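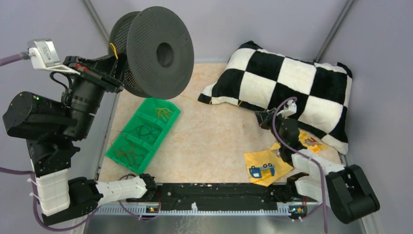
What's going on at Prudholm this June? We're opening the old rope walk to visitors for the first time, and it's free to come in.

I'm Géza Pálfi, and I've looked after the programme at Prudholm for long enough that people assume I came with the building. I didn't, but the building has been here since 1693, when the Gál family began making rope for the river barges, and I'm so pleased to be writing the release that says the doors are going to be open again!

If you haven't seen a rope walk before, picture a very long, very thin shed. You needed the length to lay the rope in one straight run, and ours goes on for 70 metres (I've walked it more times than my knees would like). The floor dips in the middle where the ropemakers paced backwards, year after year, and we've left the dip exactly as it was. Please wear flat shoes.

The new display takes up the Tokberg end, named after the hill you can see from the window. We've got order books, a set of hand hooks, a sledge with most of its original timber, and a wonderfully grumpy letter from a barge owner who thought his rope was too short. You can try twisting a bit of twine yourself and take it home. Children tend to be better at it than their parents, in my experience.

Evaristo Caruso has spent the past 11 months putting the hemp-combing boards back in order, and he'll be giving talks at 12 noon every day we're open. I asked him for something to put in this release and he said, "Tell them the smell is tar and it's meant to be there." So now you know.

There's also a new walking route down to the Usau, starting from our back gate and following the track the carts used. It's a bit muddy by the second stile. Dogs are welcome on the path and in the yard, though I'm afraid they can't come inside the walk itself.

We're open from 10 in the morning until 4 in the afternoon throughout June. You don't need to book unless you're bringing a school or a coach party, in which case do get in touch first so we can sort out parking. The tea room will be doing soup, sandwiches and a rather good plum cake.

Press visits can be arranged before opening time through me at the Prudholm office. Old photographs of the yard are available on request, and Evaristo is happy to be interviewed, preferably in the mornings.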